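4.2 Towels and the keeping problem

Households threw out less than they said they would. Of the 204 homes in the Woo district that kept our diary, most listed towels among the things they planned to part with by August. Few did. The diaries record 1720 textile items moved from one shelf to another, a category we had to invent, and 697 that left the home at all.

Asked why a given towel had stayed, people rarely spoke of drying anything. One had come from a pool that later closed. Another was "for the dog," in a home where the dog had died before the study began. Sung and Bang call this demotion: a towel loses its rank but keeps its shelf space. Patterned towels seem to be demoted more slowly than plain ones, perhaps since it is hard to wipe a floor with something you once picked out.

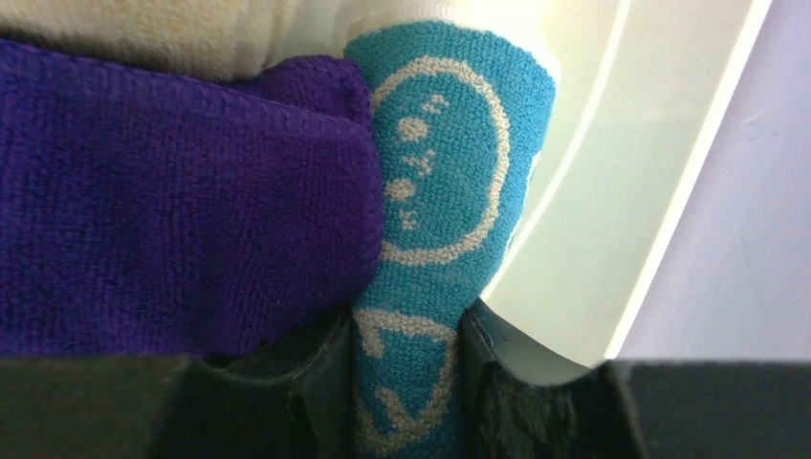 Figure 3. A patterned blue towel standing upright beside a folded purple microfiber towel.

Microfiber follows its own rules. Our diarists bought it as a cleaning supply and stored it as linen, and two of them argued in the margins over which it was. We coded it as linen after a long meeting. Seixas, who lost the vote, has asked that his view be noted.

Storage style was a poor guide to keeping. Homes that folded with care held on to as much as homes that stuffed, and could find it faster.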